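Our cell rules, version whatever we're on now

September 25, 2019

A few of you asked after my last post whether I'd put our cell rules up somewhere, and I said yes, and then July turned into now. Sorry! I've been meaning to do it, but every time I sat down to copy them out I found another one I wanted to argue with. So what follows is half the rules and half me arguing.

Quick background if you've wandered in from somewhere else. I look after the small two-arm benches at Stidia. We do sorting and fitting of little flat parts, mostly, and a lot of trying things out before they go over to the people at Kovholm, who have proper floors and proper fences and a lady called Noreen Quinlan who will send your paperwork back if the date is in the wrong box. (Hello Noreen.) The formal standards for robot safety are thick and dry and you should read them anyway. I'm not going to pretend to replace them on a blog. These are the rules that sit underneath, the ones about how you leave a bench for the next person and what you check before you press go.

Rule one is that the table has on it what the job sheet says, and nothing else. No pens, no mug, no spare screws "just for a second". I used to think this was fussiness. Then I spent most of a morning at our Abu Hammour site hunting for why an arm kept stopping short, and it was a hex key lying in the one place its elbow wanted to go. The sheet has a little sketch of the layout, and you set the table to match the sketch before anybody powers up.

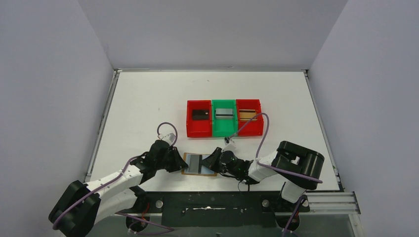
Both arms in at the front, three bins behind them, one part in each.

Rule two, one part per bin, always at the same end. We don't heap things up. If you want to test picking from a heap, lovely, write a different sheet for it. What you mustn't do is run the tidy job with an untidy bin and then put down in the log that the robot failed, because somebody else will read that log and believe you.

Rule three is bin colours, and this is where Dymphna Keogh and I fell out for the best part of a week. She wanted every bin on a bench to be a different colour so you can say "the green one" out loud and be understood. I wanted to use whatever was in the cupboard. We settled on this: repeats are fine, but the sheet has to name a bin by colour and by side if there's more than one of that colour. So "left red", "right red", and left means left as you stand behind the arms looking out over the table. Write that last bit down. We didn't at first, and had two people on opposite sides of a bench agreeing cheerfully about different bins.

Rule four is cables, and it's the longest one. Anything that runs along a moving arm gets enough slack for the full reach, plus the full twist of the wrist, and you prove it at crawl speed before you run at working speed. You do it with a hand on the stop. You look at the loops by the wrist in particular, as that's where ours tend to catch. Too tight and you pull a connector. Too loose and the loop wanders out over the bins and gets in the way of the other arm. There's no magic length, I'm afraid, and I've had emails asking me for one. Dallo (our old bench, long gone to the skip, I was fond of it) needed far more than the new ones do. Crawl it, look at it, adjust it, crawl it again.

I should say the crawl test is the rule people skip most. I went back through the logs over the summer, 331 runs, and only 257 had the crawl box ticked. Some of those will be people who did it and forgot the tick. Not all of them, though - I know, as a few of the blanks were mine.

Rule five: when two arms share a piece, only one of them is in charge of it. Both can touch it, but the sheet says which arm leads and which one follows, and the follower has to be able to let go without the piece going anywhere silly. If you can't say which is which, you're not ready to run. This gets more important the closer the fingers are to each other, and with flat parts in a holder they end up very close indeed.

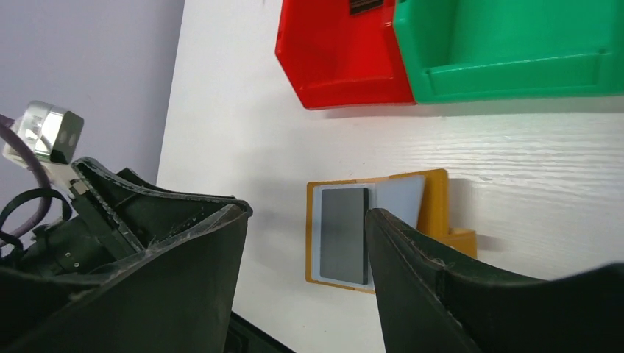
Rule six is about fingertips. Look at them at the start of the day, properly, with a torch if the light's poor. You're after worn edges, anything stuck on, and any screw that's backing out. A bit of scuffing is just life. A burr is not, as it'll scratch whatever you pick up next, and then you'll blame the supplier. I wipe ours with a dry cloth and nothing else. Dymphna uses a damp one. We've agreed to leave that one out of the written version.

Rule seven, hands. Nobody reaches over the table while the arms have power, even if they're standing still, even if you were the one who stopped them. Paused isn't off. If a part's gone in crooked and it's driving you mad, power down, wait for the light, fix it, and go round the checks again from the top. Yes, all of them. It takes me 4 minutes if I don't stop to chat.

Rule eight is the end of the day. Arms parked, parts back where the sheet has them at the start, sheet signed. We had 12 rules at one point, and I cut the ones that were really the same rule in a different hat, so if you've got an old printout from me please bin it and use these.

Noreen has already asked why there's nothing in here about lighting. There will be. We're still squabbling over the blinds.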